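Teaching an arm to tie a knot
2025-07-07

The suturing team at the Kotus student robotics club started in February with a rented bench at Westia and no working code. Five months on, the members have 503 logged attempts and a place in the Prastier student challenge. We spoke with the team captain, a third-year mechanical engineering student.

"Everybody wants to start with the knot," the captain said. "We spent six weeks just on holding the needle." The thread was the next problem. It bends and twists, and the software has to guess where the slack will go. "A block stays where you put it. Thread doesn't."
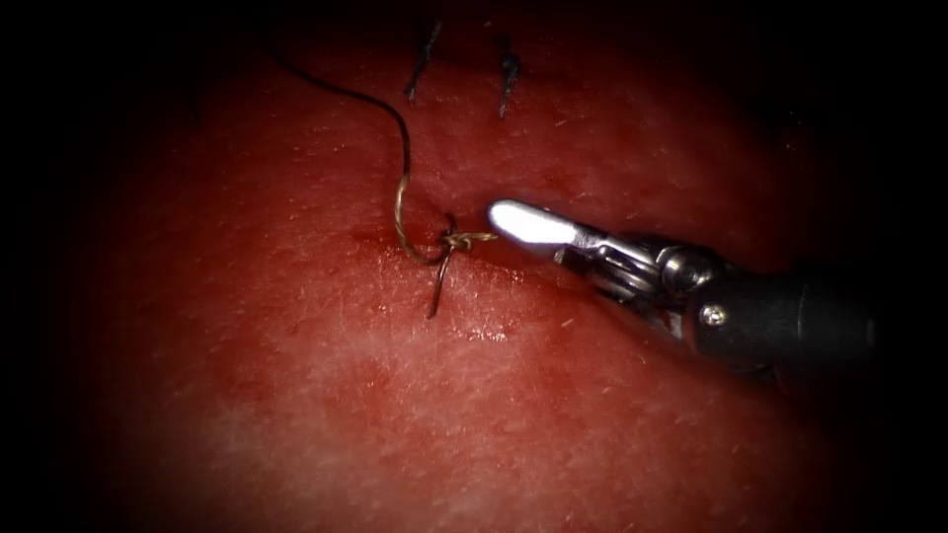 A knot on the practice pad, with two earlier stitches above it.

The club splits the work between driving and labeling. Drivers do sessions of 37 minutes, then swap - longer than that and the knots get sloppy. Labelers mark each grasp, pull and release. The set now holds 2538 marked steps, and the captain would like twice that before the fall. 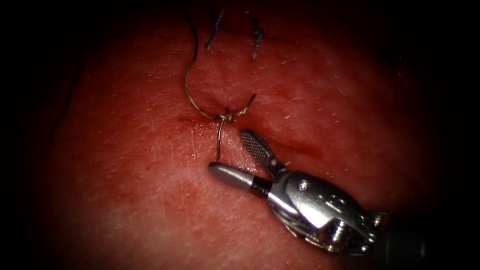
Espinoza, on the same team, would put the hours somewhere else. More steps won't help much, Espinoza told us, if half of them come from the same two drivers. "We need first-year students on the controls, bad habits and all."

The captain agrees in part. New drivers get a place on the schedule next term, after training on plain cord. The challenge rules also score needle handling apart from knot tying, so both need practice.
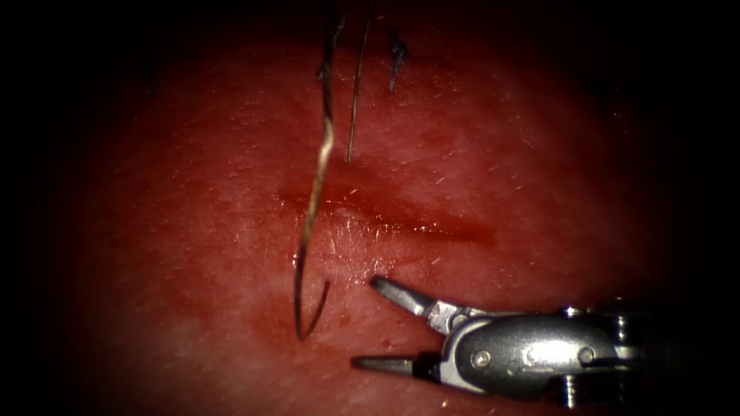
Curved needle and open jaws at the incision.

The budget for the year is $544, most of it for pads and thread. Asked what comes next, the captain named a shorter setup routine and a second set of needles. "And I have a thermodynamics exam to retake."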